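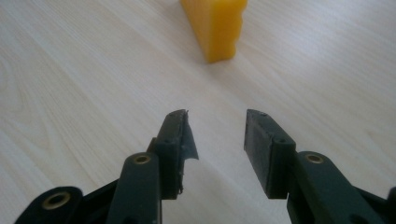
Fig. 5.1 Yellow sponge on a light wooden tabletop.

Chapter 5
Soaking, Holding, Letting Go: Water in Porous Materials

Before you start: reread the section on surface tension. You will need it. Key words – pore, capillary action, saturation, drainage.

A sponge is mostly holes. So is a brick, a slice of bread, a handful of garden soil. Pour water on any of them and some goes in, some runs off, some stays put even when you tip the thing over. Why does it stay? And why does a squeeze bring it out?

Short answer: pore size. Narrow pores pull water in and hang on to it. Wide pores fill fast and drain fast. Most real materials have both, wich makes the numbers messy.

Colleen Cloutier's soil survey at Flurnton is the case we follow all through the chapter. Clay at the river end, sand up by the road. Same rain in August, very different fields by Tuesday. Her notes are in the back of the book, look at them before section 5.3.

One unit to keep in mind: 1,000 grams of water to the liter. Weigh a sample dry, weigh it full, subtract. Thats the volume of water held, in milliliters, if your scale reads grams. Half the problems in this chapter are this one sum – the other half ask where the water went next.

Things change shape too. Soft foam swells and gives under the hand. Brick doesn't. We treat the stiff ones first becuase the math is easier.
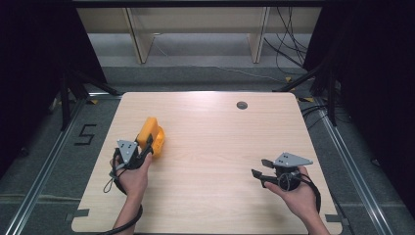

5.1 Pores and Pore Size

Start with a single narrow tube standing in a dish of water. The water climbs. How far depends on the width of the tube, the liquid, and what the wall is made of.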